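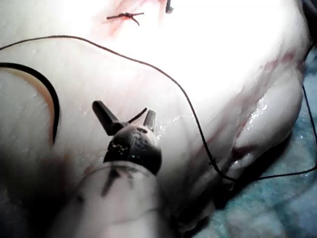

Open jaws with loose suture thread over the tissue, suturing bench, room 109.

Fondarwood Skills Centre
Suturing bench: safety and condition check
Form 386, to be filled in before the Saturday course

Marks used: OK, Attention, Not OK. Please write a comment also when the mark is OK, if there is something the next person should know.

1. Room and bench

1.1 Floor dry, no cables across the walking way
OK. One extension lead was lying near the door, I rolled it up and put it in the cupboard.

1.2 Bench surface wiped and free of old thread
Attention. The surface was clean, but there were short ends of thread in the gap along the wall. They are hard to see on the dark mat. I removed them with tweezers — the cloth does not catch them.

1.3 Light over the bench
OK. It is very strong when the lamp is pulled fully down. On a pale tissue the bright side loses all detail, so please keep it a little higher.

1.4 Sharps box in reach, not more than three quarters full
Not OK. The box was over the line. A new one is now in place and the old one is closed and labelled for collection.

2. Tissue pads

2.1 Pads within date, packaging not damaged
OK. Batch 101 from Fivemley is all within date. One bag has a weak seal and I put it on top, it should be used first.

2.2 Pad lies flat and does not slide
Attention. It moves a little when the thread is pulled to the side. A second piece of the non-slip mat helped.

2.3 Incision straight, edges not torn by earlier stitches
OK. A pad may be used again if the edges still close together. When they stay open like a mouth, it goes to the waste.

2.4 Surface without cracks
OK. Small bumps are normal and do not need to be reported.

3. Suture thread

3.1 Thread packs closed and in date
OK.

3.2 Thread can be seen well against the tissue
OK. The dark thread is good for beginners. We still have a few packs in a light colour from Skevlow and I would keep them away from the first lesson.

3.3 Loose thread under control
Attention. A long free end makes loops over the tissue, and a small knot or kink comes easily in it. Trainees should shorten the thread before they begin to tie. I ask the teacher to say this at the start and once more after the break.
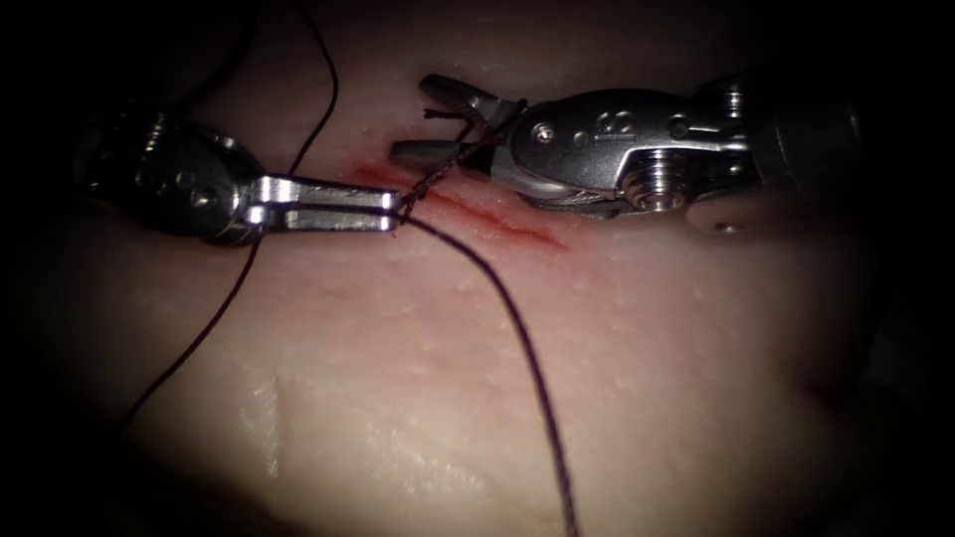

Antwi

3.4 Knot sits over the wound and does not cut in
OK. The red line on the pad should stay visible from end to end while tying. If it disappears in a fold, the knot is too tight.

4. Instruments at the bench

4.1 Jaws open and close fully, tips meet
OK. Tried on every instrument, with a piece of scrap thread between the tips.

4.2 No sharp edge where the thread is held
OK. I pulled the thread through slowly 5 times and it did not fray.

4.3 No pieces of thread behind the jaws or around the wrist
Attention. One had a fibre near the pin. It is removed, but the place is narrow and it will happen again. Look there with the magnifying glass after each group.

4.4 Tips kept apart when not in use
OK.

5. People and end of the day

5.1 Gloves in all sizes
Not OK. Small size is finished. Ordered, should arrive before the course.

5.2 Eyewash bottle in date
OK. It runs out in June.

5.3 Used pads in the correct bin
Attention. Two pads were in the paper bin. I made a bigger label for the right bin and moved it next to the bench.

Open points before the course: glove delivery (5.1), second piece of mat to be fixed with tape (2.2).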